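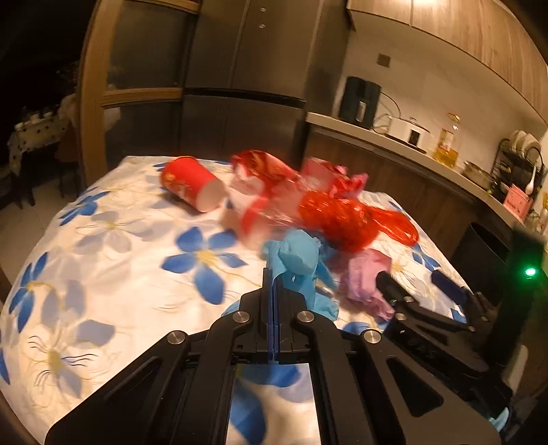

Do you have to book ahead for the Samwood robotics open day, or can you just show up?

You can just show up. The main hall is walk-in all day, and only the hands-on sessions in the kitchen need a sign-up, which you do at the front desk when you get there.

Samwood open day, who went? (Plevberg & Hastinport Makers board > Events > Robots)

tinsnips_81
Posted 25/01/2020
Answering my own question from the old thread up top so the next person finds it. I went, I loved it, my feet hurt. We drove over from Hastinport and got there right when the doors opened, so we walked straight into the first kitchen session and I got to use the hand-held grippers!! You hold one in each hand and the fingers open and close when you squeeze, and the job is to clear crumpled paper and wrappers off a table. I figured it would take me a minute. It did not take me a minute. Paper is awful. You close the tips on a piece and get one fold of it, and the rest flops around.
Best thing I've done on a cold day in ages, go if they run it again.

gearlash
We must have just missed each other, I was there from lunch on. Agree about the paper. I'm a lot happier picking up a cup, because a cup has a shape and it keeps it. My trick was to go for the lump in the middle of a piece and leave the pointy ends alone.
Did you see the arm in the main hall stacking blocks? Abreu had it running nonstop and there was a crowd the whole time.

mossy_bearing
I'll be the grump. I liked the hall, but I didn't get the kitchen part at all. I drove out there to watch robots and ended up in a line to watch people pick up trash with tongs. My kid was asking where the robot was. If the flyer says robot demonstration, show me the robot doing it.

tinsnips_81
Aw, but that was the part I went for! The guide told us the recordings of people doing the job are what the arm learns from later, so you're kind of seeing the first half of it. She said they're after 1000 runs of the table task before they try it on an arm, and they had a tally sheet by the door. I'd take that over a polished demo where everything is bolted down in the same spot every time.

mossy_bearing
Fair, and I'd have enjoyed it more with somebody telling us that before we stood in line. Our group got a very quick "next please". I still think a side by side would be better, person on one table and arm on the other, even if the arm is slow and drops stuff.

washerwoman_k
I'm with mossy on the signs and with tinsnips on everything else. The big surprise for me was how homey they'd made it. Floral tablecloth, big dark refrigerator, air fryer on the counter, plates up in the rack. I've been to three of these things in other places and it's always a gray bench with colored cubes on it. My mother has a cloth a lot like that one and I can tell you a blue piece of paper next to a blue flower is a pain to spot from across the room, so I wonder what a camera makes of it.

gearlash
I asked that! The answer was that they swap the cloth now and then on purpose, plain ones and busy ones. They didn't have numbers they wanted to share yet.

pennyloafer
Couldn't make it, so thanks for all this. How heavy are the grippers? I have bad wrists and I'd hate to sign up and have to quit.

tinsnips_81
Lighter than I expected for one, but holding both out over a table wears on you. My forearms were talking to me after the second round. I'd say sign up, tell the person at the desk, and they'll let you stop whenever. An older guy ahead of me did just the one hand and had a great time.

pennyloafer
Perfect, thank you! Any word on attendance? Wondering how early to come.

gearlash
The guy at the door told me nearly 4000 over the whole day, which sounds high to me, but the parking lot was full by noon and people were leaving cars all the way down by the Plevberg bus stop.

mossy_bearing
No way it was 4000. Half that, maybe. But yes, come early, and take the bus if you can. I'll probably go again, and I'll try the grippers this time so I can complain from experience.

washerwoman_k
Save me a spot in line. And bring a snack, the coffee stand ran out of everything except lemon bars.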